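Keep the Counter Open

The town of Purneck wants to close the permit counter on the ground floor of the municipal building and move everything to a website. The council votes in March. I think it should vote no.

I worked that counter for 20 years, so I have a side in this. The plan says the site will save the town up to $2000 a month. I don't dispute the figure. I dispute what gets left out of it. A person who wants to put a fence on a sloping lot does not know which form to ask for, and the website will not ask about the slope.

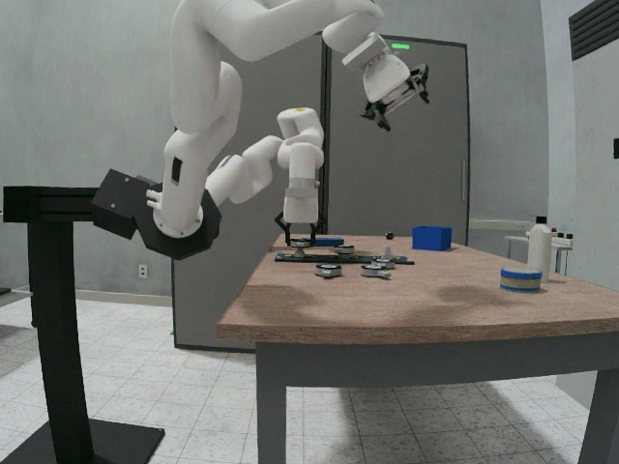
Counter work was mostly listening. People came in with the wrong form and a question they had not worked out yet, and we worked it out with them. What we needed for that was modest: a chair on each side and a plain table with a wooden top, like the one under those two white arms, big enough to unroll a site plan. Most of the trouble got settled over the plan, before anyone had paid a fee.

Trarnham closed its counter two years ago. Kazue Arai, who builds decks there, told me she now drives to the county office on Route 101 when she has a question, because the online form has no place to put one. She loses half a morning each time. That cost is real, but it lands on her and the town never sees it.
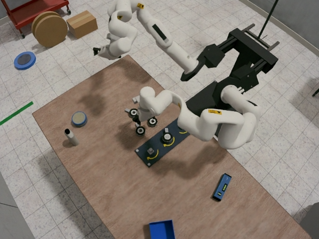 Should the town have a website as well? It should, and people who know what they need ought to be able to file from home at midnight if they like.

My objection is to making it the only way in. Keep the counter open two days a week. Put one clerk on it who knows the code and has the authority to say yes. If the line is empty after a year, close it then, and I will stop writing letters.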